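Home Browse Topics Random page Recent edits Help

Fiducial wrist tracking

Fiducial wrist tracking is a software method for working out where a person's hands are by finding printed square markers in camera images. I've worked on the Plirkero version for a while now, so this article leans that way – feel free to add others.

The basic job is pretty simple. The detector looks for dark squares, reads the pattern inside each one and matches it to an ID. From the four corners it solves for the marker's position and angle, and since we know how every tile sits on the band, we get the wrist too. Plirkero ships with a dictionary of 100 IDs. 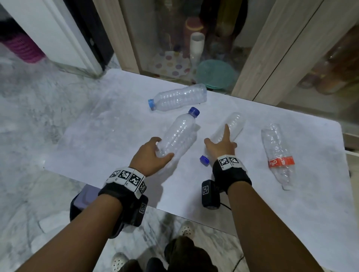
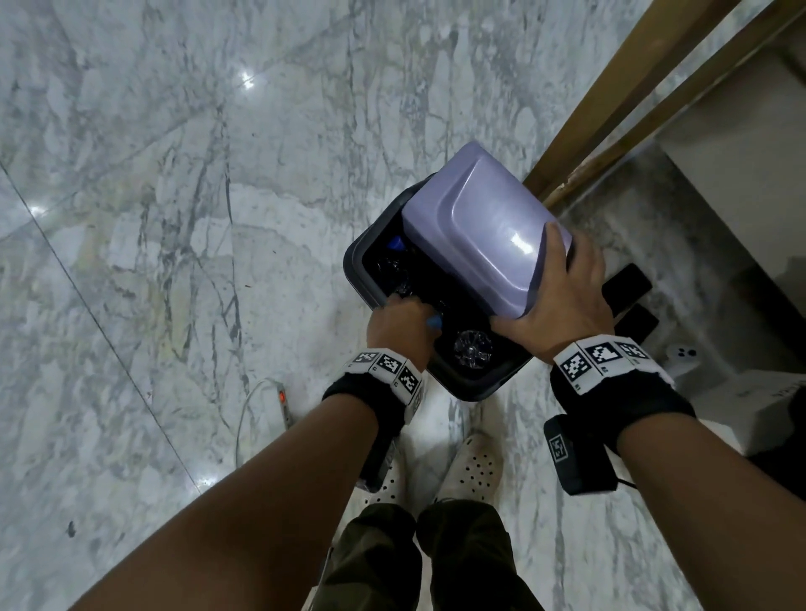
Pose smoothing is the part I like best, and it's where Plirkero and the older Fedoruk library really differ. Fedoruk averages the last 9 poses and calls it a day, which is fine until a hand turns quickly. Plirkero keeps a motion guess for each wrist and corrects it whenever a tile comes back into view. Having more than one tile on a band, as on both wrists while the bottles are being handled, helps a lot here – one can tip away from the camera and the solver still has another to hang on to! Clear plastic bottles don't carry that kind of pattern, so object tracking is a separate module (Brivby, in our case).

The usual failure is a flipped pose, where a small flat marker fits two angles almost equally well. We throw out any jump over 38 degrees between frames. After 8 rejected frames in a row the filter resets.

See also: Trillthorpe calibration format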